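Re: [censored-works] Viltau entry, dates and sources
Date: 2023-01-08

Harpreet McIntyre wrote:

> I have gone through the draft entry on the Viltau pamphlets and have
> two problems with it. It says 575 copies were seized at the printer's,
> but the court record I was sent gives 200. It also says the ban was
> lifted when the editor was released, and I can't find a source for that.
> Can someone who has the Shi papers check before we post it?

Harpreet,

I have the Shi papers at home and checked both points last night.

The two numbers are for different things. The print run was 575. The police took 200 from the shop, and those are the ones listed in the court record. Another 133 had already been mailed to subscribers, and most of those were never recovered. I would change the sentence to say that 200 of 575 copies were seized and leave the rest for a footnote.

You are right about the ban. The editor was released in February, but the order against the pamphlets stayed in force. Shi's letters mention a bookseller in Bimville who was fined for stocking them after that date. I have not found any paper that formally ends the order. Please take the line out.

One more correction. The draft calls Flasus a newspaper. It was a newsletter put out by the same press, typed and stapled, and it lasted some 20 issues. The censor's office treated it as a separate title, so it should get its own entry under "Medium: Print" with a link back to this one.

I can scan the letters if people want them. They are in pencil and the later ones are faint, so I would rather type them up and scan only the two that name the pamphlets.

My revised text for the top of the entry is pasted in below, copied from the draft page.
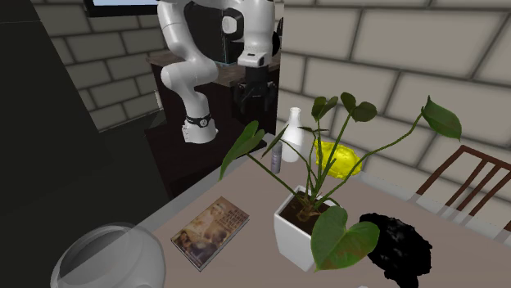 Entry by Qiuyue Jiang, with corrections from Harpreet McIntyre

Description of Work: Viltau was a series of political pamphlets on housing and the right to assemble. The authors did not sign them.

The Incident: Police entered the print shop and seized 200 of the 575 copies printed. The editor was charged with publishing without a permit.

Result: The editor was released in February. The order banning the pamphlets remained in force.

Send changes to the list, please, so that everyone sees them.

Qiuyue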